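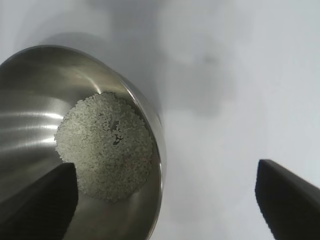
**Stainless steel mixing and rinsing bowl, brushed finish**
Vistthorpe Kitchen Supply, Drellarham range
Page last changed 9/15/18

A plain round bowl for measuring out, rinsing and soaking rice, lentils and other dry goods. It also does well enough as a mixing bowl for dough, salad or batter. The rim is rounded over so there is no raw edge to catch a cloth or a finger, and the satin finish hides the small scratches that any steel bowl picks up from spoons.

## Sizes

The Drellarham bowl comes in 3 sizes: small, medium and large. All have the same sloping wall and the same rim, and they stack inside one another for storage. The small is meant for one or two people's rice. The medium is the one most households buy. The large takes up a fair amount of room in a sink, so measure yours before ordering.

Lids are sold separately. The lid for the medium bowl will not fit the large, and there is no lid for the small.

## Rinsing rice

Put the dry rice in first and run cold water down the side of the bowl so that the grains are not thrown up over the rim. Stir with your hand, let the grains settle, then tip the water off slowly over the edge. Short grain rice usually wants 5 changes of water. Long grain can often be done in 2, depending on the brand and on how you like it.

There are no drain holes in this bowl. If you would like to strain in one go, look at the Harahap sieve, which sits across the rim of the medium and large sizes and is listed under Strainers. Very small grains such as millet can slip through it, and for those we would use a piece of muslin.

Rice can be left to soak in the bowl. Please don't leave salted water standing in it overnight. Salt that sits on the steel can leave small pits which won't polish out.

## Care

- Wash before first use with hot water and washing-up liquid.
- Dishwasher safe. Dry by hand if your water is hard, or you will get white marks.
- Rub along the brushed lines with a soft cloth. Wire wool will spoil the finish.
- White marks come off with a little vinegar. Rinse well afterwards.
- Rainbow-coloured staining after contact with hot food is harmless and comes off the same way.

Not for use in a microwave or on the hob. The bowl may be set over a pan of simmering water for melting chocolate, but the rim gets hot, so use a cloth.

## Changes to this item

The earlier version, sold under the name Brurnudia until April, had a slightly flatter rim. The steel and the sizes are the same. Lids bought for the Brurnudia bowl will sit on the new one but are a looser fit, and we don't recommend carrying a full bowl with an old lid on it.

## Ordering and returns

Sold singly or as a set with one of each size. Orders leave the Vistthorpe warehouse within 5 working days. Unused bowls can be sent back in their original wrapping. If a bowl arrives with a dent, keep the box and write to us before returning it, as the carrier may ask to see the packaging.

Rice, sieve and lids not included.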